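Home Archive Threads Search Subscribe Log in

Filed under: Hand-held grippers / Care and repair

Subject: Re: Pivot slop on the hand-held, and what I did about it
From: Lorcan Ní Bhriain
Date: 2024-08-10

Hi all,

Great to see this thread come back to life! The earlier message, for anyone who joined after it went round:

> We've got a Skotard two-finger hand unit that has started to feel
> sloppy. If I hold the body still I can wiggle the finger tips
> sideways, and they close a hair out of line. It was fine out of
> the box. I've tightened everything I can reach and now the trigger
> is stiff AND the tips still wiggle. Do I need new arms, or is there
> something I'm missing? We mostly do laundry and soft toys with it.
>
> Closomden workshop

You almost certainly don't need new arms. I went through the same thing with mine over the past fortnight and it's now the nicest it has ever felt, so I'm going to go on a bit.

First thing, back off everything you tightened. On my unit the pivots aren't meant to be clamped hard. Each one runs in a thin bush, and if you crank the pin down you squash the bush against the plate, the trigger gets heavy and the wear gets worse. I pulled mine apart on a tea towel and found 3 bushes that were still round and one that was noticeably oval. Grey fluff was packed in behind it, felted solid. I picked it out with a sewing needle and it came away in one lump, very satisfying.

Then the order I'd go in:

- Wipe the plates and pins with a dry cloth. No solvent near the pads.
- Swap any bush that rocks on its pin.
- Refit the pins finger tight, then a small nudge with the driver.
- Work the trigger 10 times, then check the tips meet.
- Dab of the weak threadlocker, and leave it overnight.

I was so pleased with it that I took it straight to the folding pile.

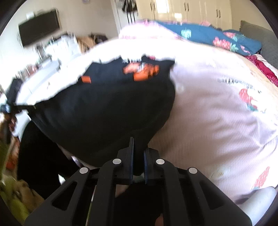 How often should the pivots be cleaned if the gripper is mostly used on fabric?

Every 11 sessions is what I've settled on, and sooner if you've been at towels or anything fleecy. Lint is the main enemy with this sort of work.

Back to the wiggle. Once the bushes are good, any sideways play that's left is usually in the finger mounts. Mine had worked loose where the pad carrier meets the arm, and it took over an hour of fiddling to get both sides square. The trick that finally worked was closing the fingers on a strip of stiff card, snugging the mounts up while they were closed, and only then letting go. If you tighten them open they'll toe in as soon as they touch something. I've got the Agudelo spare pads on now and they're a touch thicker than the originals, so I had to redo the end stop as well. Worth writing down where yours sits before you move it! I didn't, and I'm still a bit cross with myself. 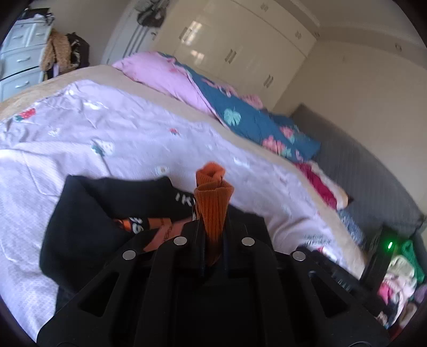 For a final check I like small knitted things, as they show up bad alignment much faster than a block or a cup does. A block will sit there between crooked fingers and let you think all is well. With a rolled sock like the orange ribbed one, held upright with the folded cuff clear above the plates, I can look straight down and compare the two jaws against the ribbing. I do a few grabs of those, then something bunched and heavier, and if the trigger feels the same on both I call it set up.

Parts-wise, the bushes I used came from Zellik in a bag of mixed sizes, and I've got heaps left over. Happy to post a few to Closomden if you send me your pin diameter. Measure it in the middle where it's worn, and again near the head where it isn't – the difference between the two is what I'd like to know.

One thing I haven't sorted is a faint click right at the end of the trigger travel. It was there before I started and it's there now. My unit is number 307, if anyone has one close to that and knows the noise. I'm planning to have the trigger side apart in September and will write it up then, colour of the grease and all.

Cheers,
Lorcan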